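Trondilora bed mat, single size - my review after one summer

Rating: 4 out of 5

I bought this striped mat in June for the bed in our small room, where I also fold all the clean clothes. I wanted something flat and firm to fold on, and cool enough to sleep on. The brown colour was my second choice.

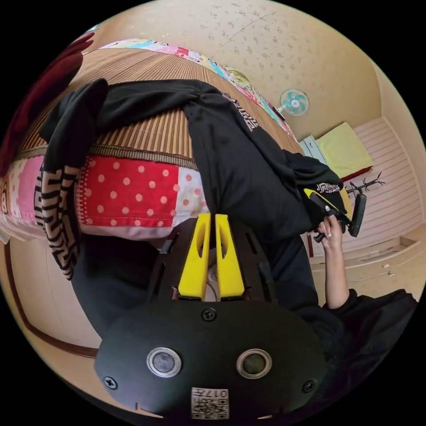 Dark clothes, ready for folding. 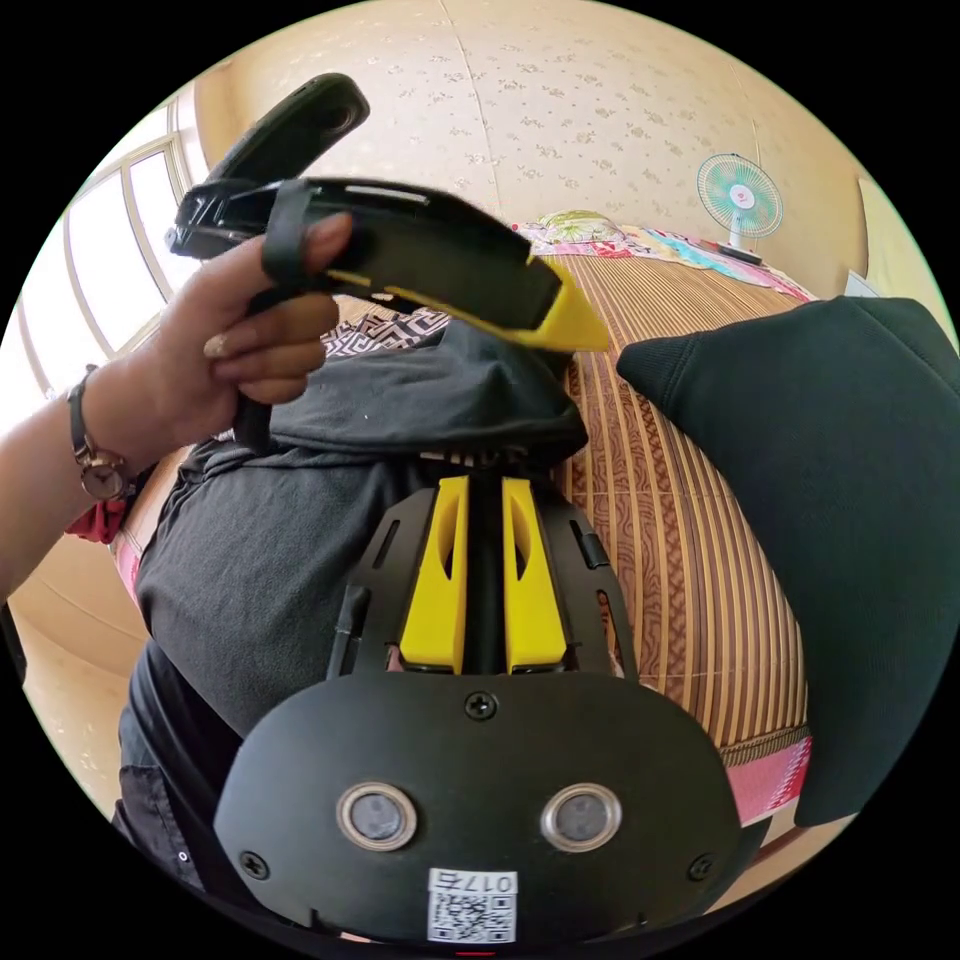
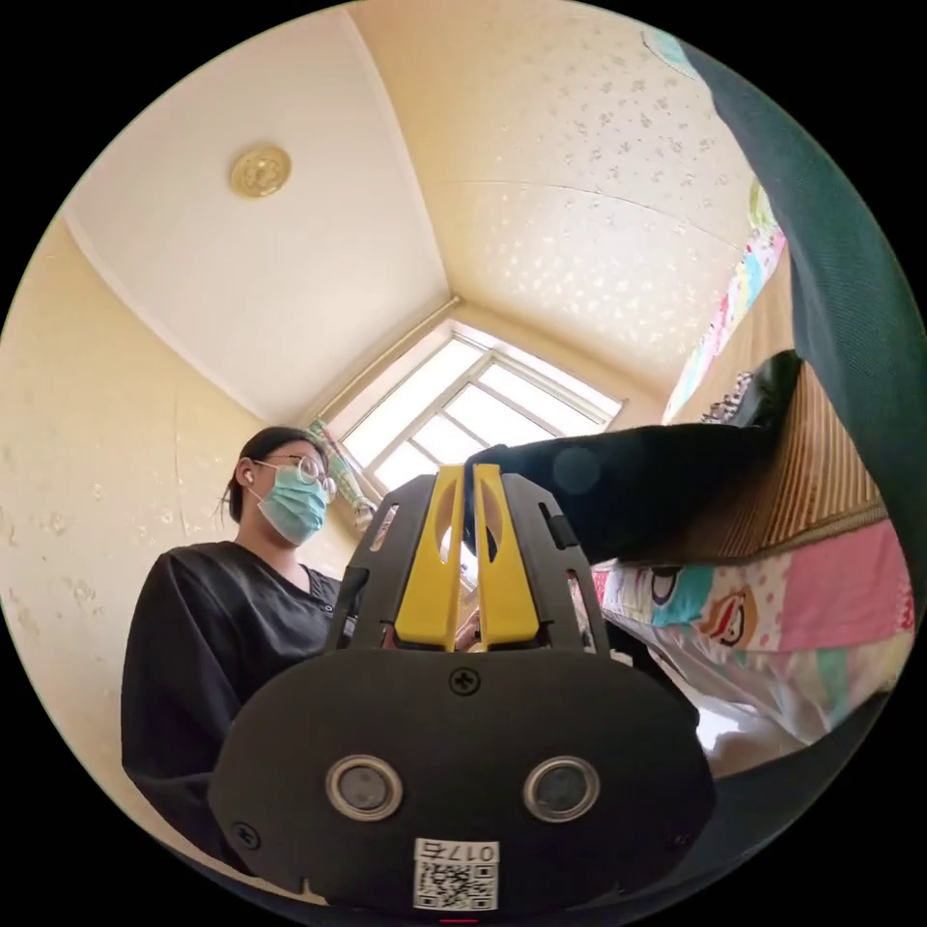
First, the good side. The surface is smooth, so a shirt slides when you pull the sleeve and you don't need to lift it every time. On my old cotton cover from Pomier the fabric was always sticking to itself, and black things collected every bit of lint. With the mat I have much less of this problem. The fine stripes also help me to keep the edges straight, which I did not expect when I ordered.

For sleeping it is cooler than a sheet, but in the first week I found it a little hard. My neighbour Malachy Coughlan has the same one and he puts a thin blanket under it. I tried this and it is better, only then the mat moves at night and I must pull it back in the morning.

Now the less good side. It came rolled very tight and the corners stayed up for 12 days. I put heavy books on them - it helped slowly. The instructions say to wipe with a damp cloth and dry in the shade, and they don't say what to do with an oil stain. I wrote to the shop, Stastilik, and got an answer after 4 days, polite but not very useful.

The price was 60 dollars with delivery. For a guest bed I would maybe look for a cheaper one. For every day I am satisfied, and I will order the bigger size for my parents if the colour grey comes back.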